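From: Peninah Mwaipopo
To: cell-practice list
Date: Friday, August 11, 2023
Subject: Re: Draft 3, section on "clear workspace"

Kimaro wrote:
> Section 4 now reads: "The work surface shall be clear of all items
> not named in the task sheet before the arms are enabled." We think
> this is simple enough that every site can sign it. Zallitz has
> already agreed. Any objections before we freeze the text?

Yes, one, and it's the same one I had in December.

I don't believe any site is going to meet this as written, and I include ours. We signed the last version too. Then I went through our check sheets for the bottle and bin task, and out of 65 sheets, 19 had the "clear" box ticked with nothing written under "items present". A bin task has a bin in it. It has bottles, and some of them are on the table and some are in the bin. So what did the person ticking the box think they were ticking?

Part of the trouble is that the draft never says where the work surface stops. Is it the tabletop? Does it take in the rail at the front, where the arms are mounted? What about the cable duct below that? Things get put down on a rail because it's flat and close to hand, and an operator can say with a straight face that the table is fine.
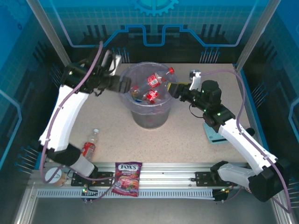 The other part is reach. With two arms on one table the useful question is what either of them can touch, or drag a tube or cable across, on the way to the bin. I'd take a snack bag in a far corner over a loose bottle at the foot of an arm any day. The draft treats both the same — fail, stop, clear, start over — and people stop reading rules like that by the second week.

Suggested wording:

"Before the arms are enabled, the operator shall list every loose item on the tabletop, the front rail and the cable duct. Items not on the task sheet shall be removed or entered by name."

It's longer and somebody will complain about the typing. Fine.

I'd also like to know what Zallitz agreed to. Did they try it on a running cell, or read it in a meeting? Same goes for the Skarkex checklist people keep citing. I have asked twice for the filled-in sheets and have only ever seen the blank one.

Please don't freeze section 4 yet. Section 5 I can live with, apart from the typo.

Peninah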